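Home | Set-up | Recording | Review | Export | Support

Vatcombe Two-Arm Station - Operator's Manual
Section 6: Recording Examples with Soft Items

6.1 Purpose of this section

This section sets out how an operator should record examples in which both arms handle a soft item, such as a fabric bag, a pouch or a folded cloth. It applies to stations fitted with the Pedine arm controller and the Voteck recording software. Rigid items are covered in Section 5.

Operators must have completed the start-up checks in Section 3 before they begin. Anyone who has not yet recorded with rigid items should do so first, as soft items change shape when gripped and call for slower movement of the hand controls.

6.2 Preparing the table

1. Clear the tabletop. Tools, spare fixings and packing material must be kept off the white surface during recording.
2. Wipe the surface with a dry cloth.
3. Switch on the overhead lamps and wait until the brightness reading on the Voteck screen is steady.
4. Check that each cable leaving an arm has enough slack for the full reach of that arm, and that no loop can pass between the fingers of a gripper.
5. Confirm that the fixed camera shows the whole working area. Do not move the camera once a batch has been opened.

Caution: Keep hands outside the working area whenever the arm lamps are lit. The item may be placed by hand only when both arms are in the rest position and the hold button has been pressed.

6.3 Placing the item

1. Press the hold button.
2. Stand the bag on its base near the centre of the table, with the decorated side towards the camera.
3. Let the handle hang down over the front. It should not be propped up, tucked in or taped.
4. Withdraw both hands and release the hold button.

The position should differ a little from one example to the next. A learning system trained on a bag that always stands in the same spot will do poorly when the bag is moved by a hand's width. Small changes of angle are also useful.

6.4 Recording an example

1. Enter the item code and the task code. The task code for "steady and grip at rim" is 214.
2. Press Record and wait for the tone.
3. Bring the left arm in until its gripper rests against the upper side of the bag.
4. Bring the right arm down over the top of the bag, with its fingers open, and close them on the rim where the handle is attached.
5. Pause for one full second with both arms in contact.
6. Carry out the remainder of the task as shown on the task card.
7. Return both arms to the rest position and press Stop.

Note: Do not correct a poor grip by pressing harder. Open the fingers, lift clear and approach again. A recording that contains a second attempt is still of use and should be marked "retry" - it must not be deleted.

Caution: If the handle becomes caught on a finger or a joint, press Stop before doing anything else. Do not pull the item free while the arms are powered.

6.5 Marking and saving

Each example is given one of three marks at the end of the recording: complete, retry or failed. The mark describes what the arms did and takes no account of how tidy the movement looked. Where the operator is unsure, the example should be marked "retry" and a short remark added.

A batch consists of 18 examples of one item. When the batch is full, the software closes it and asks for the operator's initials. Batches that are closed early are kept, but they are held apart from the main set until a supervisor has looked through them.

The soft item set held 2,143 examples when this section was last revised. Bags make up the largest share, and supervisors are asked to give new operators pouches and cloths where these are available.

6.6 Changing the item

1. Close the batch.
2. Send both arms to rest and press the hold button.
3. Remove the item and return it to its numbered tray.
4. Inspect the gripper fingers for threads or lint and clear them with the soft brush.
5. Open a new batch before placing the next item.

Items with dark fabric can be hard to tell apart from the black grippers in the camera view. For these items, raise the exposure by one step on the Voteck screen and check that the edge of the fabric can be seen where the fingers close. Record the change in the batch remarks.

Questions about this section should be sent to Yuzhen Zeng, who maintains the task cards and item codes.

Related sections
Section 3: Start-up checks
Section 5: Recording examples with rigid items
Section 7: Reviewing and marking batches
Lynch tray labels: ordering and replacement

Revised June 23, 2023 | Vatcombe Station Support | Contact us | Back to top

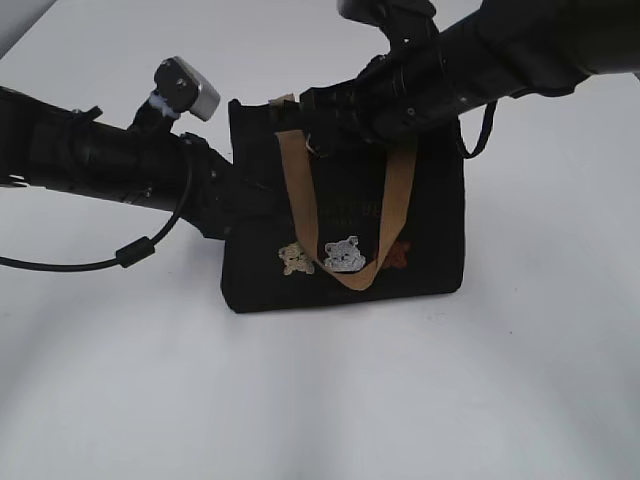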